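Hallo zusammen,

kurz der Stand aus der Werkstattküche in Darkov, Zwischenbericht vom 09.05.2024. Von den 4000 Euro sind noch 619 übrig, und ich bin ehrlich gesagt ziemlich froh darüber! Im März hing ja noch alles an der Lieferung von Paststead (zwei Wochen kein Mucks, dann kam alles auf einmal). Den Rest brauchen wir für Griffe und die Abschlussleiste, das Angebot von Flanagan liegt mir vor. Beim Ausrichten der hellen Flächen war ich pingelig, die Fugen sollen schmal bleiben und gerade laufen – da habe ich lieber einen Nachmittag drangehängt. Die Liste mit den 18 Einzelposten schicke ich euch extra.

Viele Grüße, Ivan Kovalchuk
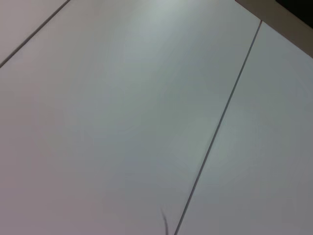

Classtead schreibt dazu: Danke, Ivan, die Griffe bitte noch vor der Leiste bestellen und uns beide Rechnungen zusammen schicken.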